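Zotby Workroom: Progress Report to the Arumugam Fund
Work tables and sorting area, second stage
October 11, 2021
Prepared by Olesia Sydorenko, workroom manager

Where we are

The second stage of the workroom refit is mostly done. The new tables are in and being used. The shelving along the back wall is up but not labeled. The lighting work is behind, and I explain that further down. We are asking for one change to the schedule and no change to the total.

The first stage ended in May with the floor repairs and the new sink. Your office already has the report on that, so I have left it out except where it affects the figures.

Tables

We had planned to keep four of the old tables and buy the rest. When we took the old ones apart, two had split frames and a third would not sit level on the new floor. Kuldeep Chauhan checked all of them and recommended replacing the whole set so the heights would match. We agreed. The seller, Nerel, gave us the same unit price for the larger order, and the final bill came to $2,614 including delivery. The amount in your award letter for this line was a little higher, and the difference has been moved to lighting.

We now have 13 tables. All are the same height and can be pushed together into longer runs. We use them in pairs most of the day and in one long line on Saturdays, when donated household goods are checked and packed.

The choice of top took longer than it should have. The old tables were dark brown, and people sorting buttons, screws, hooks and other small parts had been complaining for years that they could not see what they had dropped. We borrowed three samples: a mid-gray, a wood color and a very pale one, close to white. We left them out for two weeks and asked people to use each in turn. The pale one was preferred by almost everyone on small parts. Two people disliked it for packing white dishes and bowls, and they still put a dark cloth down first. We have bought a few cloths for this -- they were cheap and came out of the supplies line.

The drawback is cleaning. Pen, tape residue and rubber marks from shoe soles show more than they did on the brown. We wipe down at the end of each session with a mild cleaner and a soft cloth, and we have stopped using the abrasive pads from the old kitchen. Cutting is done on mats only. One table was scored in its second week before that rule was posted. The mark is shallow and the table is still in use.

All of the tables have the same pale, almost white top, so a job can be moved from one to another without anything changing for the person doing it. 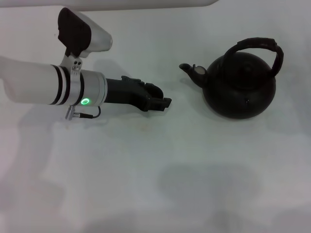
Shelving and storage

The back wall shelving was put up over two weekends. It holds the gray bins we already owned, plus the 100 small parts trays bought under this grant. The trays are stacked by size for now. Labels are printed but have not been stuck on, as we want to run the layout for a month before fixing it.

The long shelf above the sink was dropped from the plan. The wall there is thinner than the drawings show and would not take the load. Packing paper and tape, which were meant to go on it, are on a cart instead. The cart gets in the way near the door and we would like a better answer.

Use of the room

Weekday sessions restarted as soon as the tables were assembled. Sorting small parts is clearly faster than it was, although we have not timed it and do not want to put a figure on it. Fewer pieces end up on the floor. The Saturday group has packed more than 500 boxes since the tables arrived, which is ahead of the target in the original proposal.

Some people found the new height too low for standing work. Kuldeep fitted leg extenders to two tables as a trial. The result is steady enough for packing but wobbles under a hand press, so presses stay on the standard tables.

The small newsletter Worker ran a short piece on the room in its last issue and named the Fund as a supporter. A copy is enclosed.

Lighting

The four ceiling fixtures were due in August. The electrician found old wiring in two of the boxes and would not hang anything until it was replaced. That is finished and has been inspected. The fixtures themselves are on back order, and the latest date we have been given is the end of November.

We are getting by with clamp lamps. Glare has been a problem on the pale tops when a lamp is set low, and several people have asked for it to be looked at. We have changed the order from clear covers to frosted ones for that reason. The added cost is covered by the money left over from the tables.

Change requested

Please move the end date for the lighting line from October 31 to December 31. All other lines can close on time.

Still to do

Label the shelves and trays
Fit the ceiling lights
Find a place for packing paper and tape
Decide whether to extend the legs on more tables
Send receipts for the lighting line once the last bill is in

Receipts for the tables, trays and wiring are attached. Questions about the building work can go to Kuldeep Chauhan, and anything on the accounts can come to me.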